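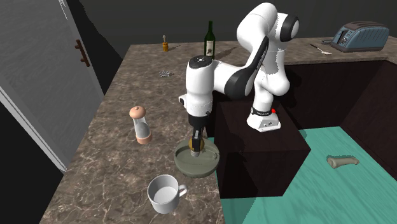

Patusen Fund for Civic Research
Progress report: Minority Preference and Shared Rules
Period ending February 2018
Submitted by the Hason Institute

1. Purpose of the grant

The grant supports a study of how groups settle on shared rules when their members hold opinions of unequal strength. The main question is whether people who care little about a rule will go on following it once those who asked for it have left the group. The earlier literature deals mostly with how such rules are adopted. Our interest is in how long they last.

2. Work completed

The household survey closed with 1,000 usable returns from the Delaunay and Rosora districts. Response was weaker in Rosora, where the first mailing went out with an incorrect return address and had to be repeated. The cost of the second mailing was met from the printing budget and no further funds are requested.

We have also held 30 interviews with members of residents' associations, allotment societies and parish groups. Transcripts are complete for all but 3 of these. Coding is under way, using the scheme approved at the last review, with one change: "indifference" and "reluctant consent" are now recorded separately. Interviewers found that respondents drew this distinction themselves and objected when it was ignored.

3. Early findings

These should be treated as provisional. In both districts, rules on noise and shared kitchens were often traced to a small number of households, many of which had since moved away. Most respondents could not say who had first proposed the rule. Few wished to see it removed – the usual reason given was the trouble of calling a meeting.

Rules that carried a regular cost to members fared less well, particularly in Delaunay.

4. Difficulties

Two associations withdrew their consent to the use of minutes. Their records have been returned and the relevant passages taken out of the draft.

5. Next steps

Coding will be finished in April and a full draft of chapters 2 and 3 will follow. The Institute asks the Fund to confirm whether the district summaries may be shared with the participating associations before publication.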